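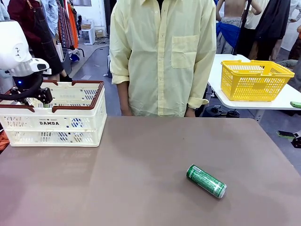 Recoger la mesa: informe del proyecto de Hábitos y Orden Doméstico

Veronica Rusu, grupo Lalden

Cuando nos dijeron que el proyecto del trimestre iba a tratar de algo tan poco glamuroso como guardar cosas en cajas, confieso que puse mala cara. Yo quería hacer el de iluminación (se lo quedó el grupo Uremham, que fue más rápido apuntándose). Pero aquí estoy, en mayo, con 9 páginas de notas sobre cajas plegables, cestas y latas que ruedan, y con más opiniones sobre el tema de las que me gustaría tener.

La pregunta de partida

Nuestra pregunta era muy sencilla: si en una mesa de trabajo hay un recipiente a mano, ¿la gente guarda las cosas en él o las deja por ahí? Arvid Torvik, que es mi compañero en esto, apostaba por que sí, que con tener la caja al lado bastaba. Yo decía que depende de la caja. Discutimos bastante, y de esa discusión salió el proyecto entero.

Lo que usamos

Trabajamos en la sala Konier, que tiene una mesa grande de color marrón topo y, detrás, otra blanca con una esquina redondeada. En la marrón pusimos la caja principal a la izquierda: de plástico blanco crema, con ranuras de ventilación y el borde superior rematado en marrón rojizo, que hace de asa. Lleva escrito DAMDA en negro en el frente, así que en todas las notas acabó llamándose «la Damda», como si fuera una más del grupo. En la mesa blanca dejamos una cesta de plástico amarillo vivo, con agujeritos cuadrados y aberturas para meter las manos en los lados cortos.

El objeto estrella fue una lata verde, de esas finas y altas, con letras blancas. La elegí yo. Quería algo que todo el mundo hubiera dejado alguna vez en una mesa sin pensarlo, y además una lata tumbada tiene su gracia: no sabes muy bien si está ahí porque alguien la ha soltado o porque se ha caído sola.

Cómo lo hicimos

Cada ronda duraba 3 minutos. Una persona se ponía detrás de la mesa marrón, nosotros colocábamos los objetos y le decíamos solamente «deja esto como te parezca bien». Nada de instrucciones sobre la caja. Hicimos 50 rondas en total, repartidas en varias tardes, y apuntamos tres cosas en cada una: dónde acababa la lata, si la persona la levantaba o la empujaba y si preguntaba algo antes de empezar.

Lo de preguntar no estaba en el plan. Lo añadimos después de las primeras rondas – casi todo el mundo quería saber si la lata era basura! Y claro, es que cambia todo. Si es basura, no la metes en una caja con cosas limpias. Si es una bebida por abrir, igual la pones de pie al lado y ya está. Decidimos contestar siempre «lo que tú veas», que a la gente le daba bastante rabia (a mí también me la habría dado).

Lo que vimos

Arvid tenía razón a medias, y me cuesta escribirlo. Con la Damda cerca, la mayoría la usaba. Pero en cuanto la caja ya tenía algo dentro, la cosa se complicaba: la gente se asomaba, miraba por las ranuras y algunos preferían dejar la lata donde estaba antes que ponerla encima de lo que hubiera. Un chico nos dijo que le parecía «la caja de otro». Me encantó esa frase y la he subrayado en el cuaderno.

La cesta amarilla, en cambio, apenas se usó. Está en la otra mesa y hay que girarse y dar unos pasos. Los agujeros tampoco ayudan, o eso nos comentaron un par de participantes, porque parece hecha para ropa o fruta y una lata sola ahí dentro queda rara.

Otra cosa que no esperaba es cuánto influye la postura de la lata. De pie, molestaba poco y a veces se quedaba ahí toda la ronda. Tumbada en diagonal, en medio de un montón de mesa libre, la cogían casi lo primero. Supongo que da sensación de que va a rodar y acabar en el suelo. Arvid lo llama «efecto lata nerviosa» y pretendía que fuera el título del informe. Le dije que no.

Lo que salió mal

Las primeras rondas no las pudimos comparar bien con las demás. Yo ponía la caja a ojo, unas veces pegada al borde y otras más hacia el centro, y no lo apunté. Después marcamos el sitio a 90 centímetros de donde dejábamos la lata y ya no la movimos, pero el daño estaba hecho. También nos faltó gente de fuera del curso: casi todos nuestros participantes eran compañeros que sabían perfectamente que el proyecto iba de ordenar, y así cualquiera ordena.

Y una tercera, más tonta. La Damda parece plegable y perdimos un buen rato la primera tarde intentando averiguar cómo se plegaba, por si nos servía para una ronda con la caja cerrada. No lo conseguimos y lo dejamos.

Si lo repitiéramos

Yo cambiaría las dos mesas de sitio, o por lo menos pondría la cesta amarilla en la marrón durante la mitad de las rondas, para saber si el problema es la cesta o la distancia. Ahora mismo no lo podemos decir. Arvid quiere probar con objetos blandos, calcetines o trapos, porque cree que ahí los agujeros dejan de importar. Nuestra tutora del módulo Alemneh nos ha sugerido además una ronda con etiqueta en la caja, tipo «reciclaje» o «cosas de la sala», y me parece lo más interesante de todo, por lo de la caja de otro.

Las hojas de las rondas están en la carpeta azul de la estantería de Konier. La letra mala es la mía.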